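Publish the Tolerance, Not the Part Number

A replacement part is defined by its dimensions. The part number printed on the bag is an index into a table, and the table belongs to whoever issued it. When that table is withdrawn, the number describes nothing. I think manufacturers of small shop equipment should be required to publish the dimensional data for wearing parts on the day they stop supplying them, and I think the usual objections are weak.

Consider the Lonard 40 bench feeder. It was sold for years to print shops and small binderies, and many are still in daily use. Lonard was absorbed by Resance, and the spares list was cut from 502 entries to 86. The castings, shafts and housings on these feeders will outlast the people running them. The parts that wear are bushings, two springs, a friction pad and a spur gear pair in the feed drive. None of the gears made it onto the shorter list.

An owner with a worn gear can count the teeth and measure the outside diameter with calipers. That gives the module or the diametral pitch, provided the gear is a standard one. It does not give the pressure angle with any confidence, and it says nothing about profile shift. A gear cut at 20 degrees will not run properly against one cut at 14.5, although the two can look alike on the bench and may even turn by hand. Bore fit is a further problem. A worn bore tells you how large the hole is now, and the original fit has to be guessed.

The first objection is that dimensions are trade secrets. For a spur gear this is hard to take seriously. A competitor with a gear inspection machine can recover the full geometry in an afternoon. The only party kept out is the owner, who has calipers and a deadline.

The second objection is liability. Resance's position, as given in its service bulletin 263, is that parts made by others may cause damage for which it could be blamed. But owners already fit parts made by others, working from worn samples. Withholding the drawing leaves the number of such repairs unchanged and makes each one worse.

The third is cost, and it deserves more respect. Old drawings may be on film, in dead file formats, or missing. Bodin dealt with this by publishing a plain table for each discontinued model: tooth count, pitch, pressure angle, face width, bore and tolerance, material, hardness. There were no drawings at all. Gondell has started doing the same for its folders. A job shop can quote from a table like that without seeing the old part.
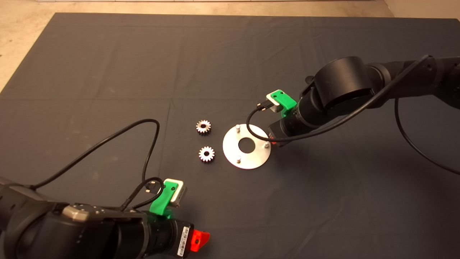
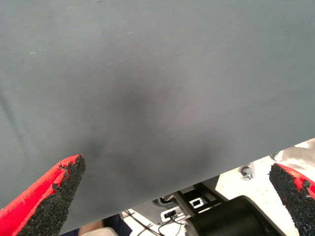

A rule along these lines should be narrow. It should cover wearing parts only, apply at the end of supply, and ask for the table in any readable format. Firmware is a separate argument and should stay separate - tying the two together has stalled several proposals already. It should also set a term for keeping the table available, and I would put that at 40 years, which is well within the working life of a cast iron frame.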